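## A garrafa que o planejador não vê

A Griva promete um planejador de preensão que "entende" o objeto antes de tocá-lo. Já ouvi essa frase de 3 empresas, e em todas o entendimento acabava na borda do conjunto de treino.

Ditte Nørgaard, que escreve o módulo de percepção, é mais comedida que o folheto. O sistema estima a pose da garrafa, gera 66 candidatos de preensão e escolhe um. O problema mora na escolha: plástico brilhante e reflexo na mesa bagunçam a profundidade, e a nota de confiança continua alta mesmo quando a pose saiu torta. "Ele erra com muita segurança", admite.

Haziq Pangaribuan, do controle, defende o laço de correção, que recalcula a trajetória a cada 300 milissegundos. Para uma garrafa deitada, talvez baste. Perguntei o que acontece se ela rola. Ele falou da próxima versão.

Tampouco me mostraram a taxa de falhas com rótulos fora do treino. Pedi duas vezes.

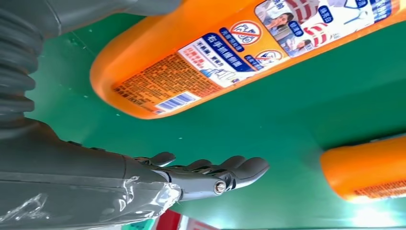
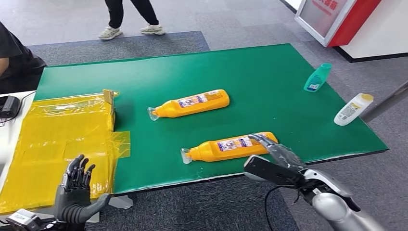
*Mãos robóticas e garrafas plásticas deitadas sobre a superfície verde, no ensaio do planejador da Griva.*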